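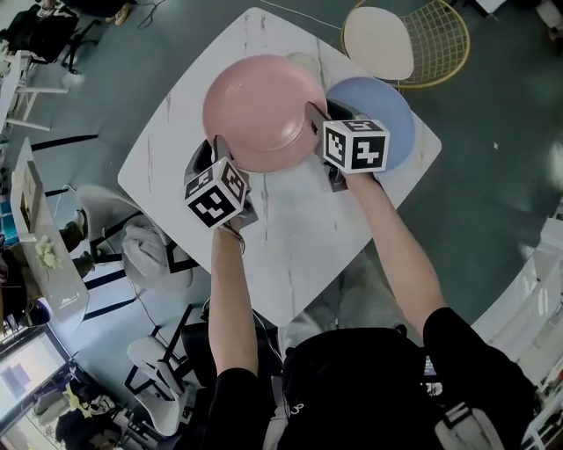
Two hand-held grippers with printed marker cubes, a pink plate and a blue plate on the workshop table.

Members of the Pletarow shared workshop have released Bidora, a hand-held gripper that people can build at home. The printing files and the parts list are free to download from Thursday.

The project was started by Hidayah Wuisan and Tien-fu Tang, who wanted a tool to record simple table work for teaching a robot arm. A complete pair needs 11 printed parts and two evenings of assembly.

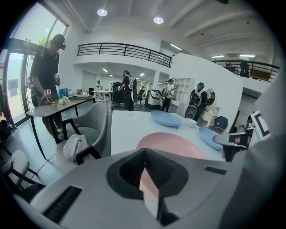

"Plates are a good first task - they are flat, and the edge is hard to catch," said Ms. Wuisan. "Our first jaws were too thick for this, so we designed them again seven times."

The workshop will hold an open building evening in August. Beginners are welcome. To reserve a place, please write to Juniper Lindqvist at the Pletarow front desk.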